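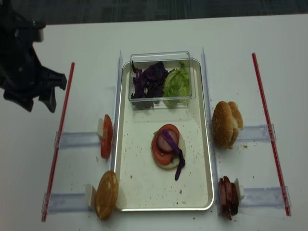 Why do buns go firm faster in the fridge than on the shelf?

Starch in the crumb sets back into ordered form after baking, and it does so fastest a few degrees above freezing. Moisture loss plays a part too, but a bun sealed in a bag will still firm up with almost no change in weight.

2022-04-17, bun storage, second batch

Dough as for the first batch, mixed on the Primix at low speed. Water was weighed this time and not taken off the dial, which Boyang Feng found to be reading high. Total dough weight 1,420 g. Flour is still the Rukthorpe white. Proved until the tops were level with the rim, baked, cooled on racks with the door shut.

Bagged once the centre was down to 20 °C. The first batch was bagged warm and there was water on the inside of the film by the evening, so I don't trust any of its crust results. Crumb results from that batch probably stand, but mark them as doubtful.

Three conditions: shelf, fridge, freezer. Bags sealed and weighed before and after. Shelf buns kept 98 g out of every 100 g of bagged weight over the storage period. Fridge buns lost no more than that and were clearly firmer under the plunger. This agrees with the usual account and is no surprise, but we needed it on our own flour.

Freezer buns, thawed in the bag: crumb close to fresh, crust wrinkled. Gualtiero Bellini thinks the wrinkling comes from thawing too slowly. Try thawing unbagged next time with half of them.
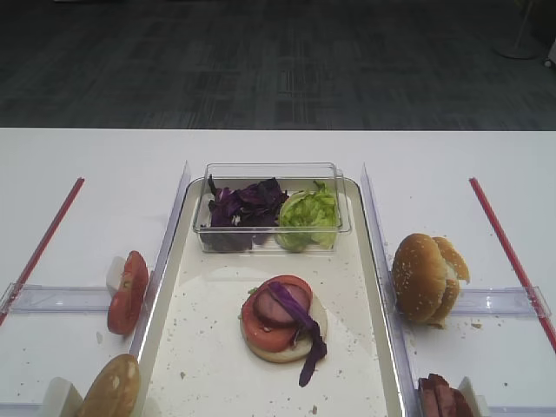 Cut face matters more than I had allowed for. A halved bun left open dries from the cut side inwards, and the plunger reading then depends on how long it sat before pressing. Some of the scatter in the first batch must be this. From now on: slice, trim, press at once, one bun at a time. Fengying Yao wants the slices pressed crumb side up in all cases. Agreed.

Toasting the cut face is a separate matter. Gentle heat reverses a good part of the firming, so a fridge bun tastes all right while warm and goes hard again as it cools. Any tasting has to state the time since heating or the scores mean nothing. Chenxi Qian has the old score sheet and will add a column.

Plunger drifted slightly between the first and last readings. Checked against the brass weight, corrected in the sheet. Hanyu Deng to ask Heydari whether the spring can be replaced before June.

Still to do:
Repeat fridge condition with the Ustby flour, same water.
Weigh empty bags, forgot again.
Move the shelf buns away from the window.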